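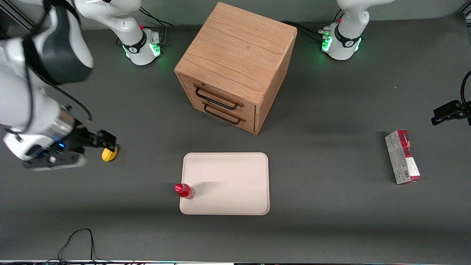

Figure 1. The two-drawer oak cabinet on the gray worktable.

Small Storage for Shared Desks
Project report, Furniture and Interiors, second-year studio
Group members: Yesenia Urrego, Jairo Betancur, Jad Sabbagh
Course instructor: Consuelo Mamani

1. Background

The shared desks in Room 201 have no storage of their own. Erasers, sponges, tape and chargers get left on top, and the next person pushes them to one side. Our group was asked to look at small cabinets that could stay on a desk and hold these things. We started in October and worked on it for 12 weeks.

2. The cabinet

We chose a cube-shaped cabinet in light oak with two drawers, one above the other. Each drawer has a black metal bar handle on short standoffs. We compared it with a plastic tray set and with an open box that Jad built from leftover board. The tray set was cheaper, but the trays slid around when the desk was bumped. The open box was quick to use and looked messy by the second day.

3. What we did

We asked 20 students to use the cabinet for one work session each. Before the session they got a mixed pile of small items and put them away however they liked. Afterward they filled out a short form. Jairo kept the forms and Yesenia typed up the answers.

4. Results

Most people put the things they used often in the upper drawer and everything else in the lower one, without being told to. Several wrote that the handles were easy to grab because there is room behind the bar for fingers. Three people wanted a label on each drawer. One complained that soft items like sponges got pushed to the back and were hard to find.

The flat top was used more than we expected. People set phones and cups on it – one person used it as a stand for a notebook.

5. Problems

Our form asked if the cabinet was "useful," and almost everyone said yes, so that question told us very little. We also never tested it with two people sharing a desk at the same time. Abelardo Lozano from the wood shop pointed this out when he read our draft.

6. Next steps

We would add a low divider to the lower drawer and felt pads underneath. Labels can wait until we know what people keep in each drawer over a longer period.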